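The planner failed on the lid again at step 18, and Aicha Ragab wrote the number on the back of her hand and went to look at the log.

Delumen had bought the software from Fotix in October, and Fotix had left it half done. It could find a cup. It could find a lid. It could plan a path to either one in under a second. What it could not do was decide when a lid was on. The contact check wanted one clean force reading, and a lid going down gives several, first on one side and then on the other.

She pulled up the trace. Two bumps, a flat stretch, a small third bump. The code had taken the first bump as success and told both arms to let go.

"Raise the threshold," Hutapea said from the next desk.

"I did. Now it crushes the cup in simulation."

"Lower it, then."

She didn't answer. She had 1,430 recorded lids to learn from, all done by people, and no person in any of them had waited for one number. They pressed, moved a finger, and pressed again. She opened the perception module and added a second state, half seated, between open and closed. Then she wrote a rule that let the planner stay there as long as it liked – up to 12 seconds – and ask for another push on whichever side was high.

It took her until after dark. The first run crashed on a missing comma. The second ran to step 18, stopped, called the new state, and went on to step 19.

She saved the branch, named it Neltau after the street she grew up on, and opened the next recording to label it by hand.

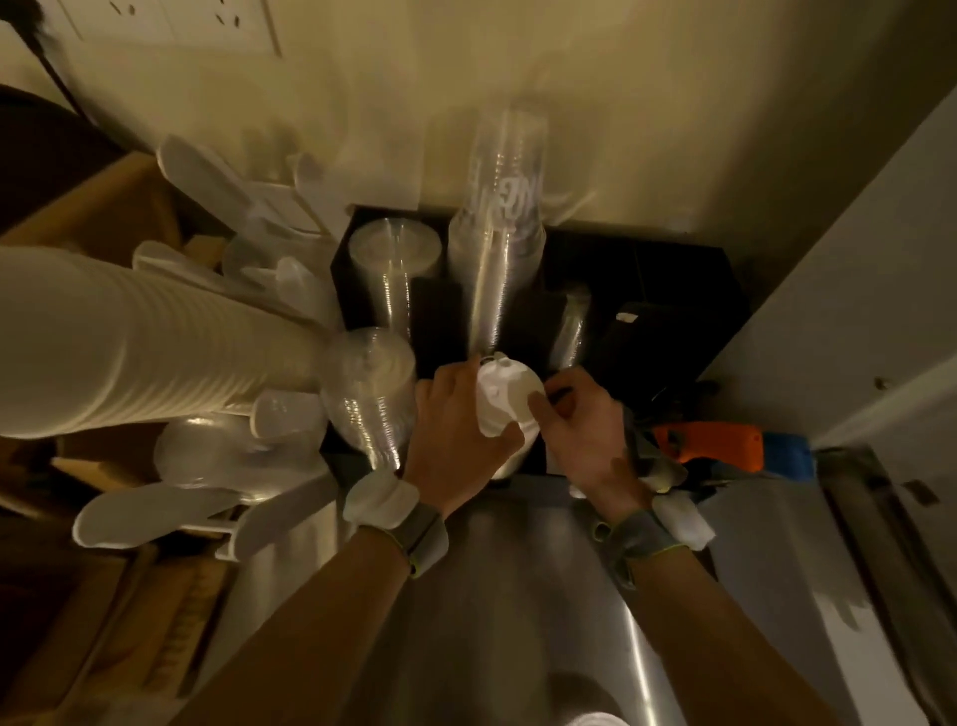
Hutapea asked whether half seated would also need a way to give up, and how many pushes she meant to allow before it did.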